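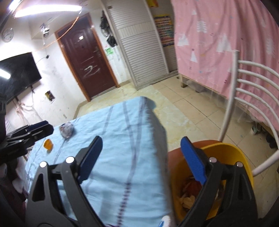

The table with the blue cloth, and the yellow bin next to it.

Cleanup day at the Clurkia room
By Tharushi Mollah
December 23, 2025

Well, we finally got around to the craft table! If you've been to one of our Clurkia evenings since September you know how that table gets (I blame the gift wrapping, and I blame myself for at least half of the gift wrapping). I took on the job this week, and I'm happy to report that the big yellow bin has earned its keep. It sits right by the table now, next to the white chair, so please aim for it!

I still had bits to pick up off the cloth, like a balled-up piece of see-through plastic and a little orange cup thing tipped on its side. If the orange one is yours, let me know and I'll put it on the shelf by the door.

A few people asked about the blue cloth. Yes, it's wrinkled, and yes, the stripes have faded, but I love it and it stays. Khondokar Fabrics on the corner offered us a new one for next year and I said we'd think about it. So think about it, and tell me you want to keep the old one.

The wrapping drive itself went great. We did 203 parcels for the Pevska toy collection, up from 152 last year, and the donation jar came to $600, all of it going toward paper and tape. I'd love to see $1,000 next winter, but I say that every time.

The room is closed over the holidays and I'll post the new hours as soon as I have them. Scissors that went home in somebody's bag can come back whenever, just leave them in the basket out front. Happy holidays, everyone!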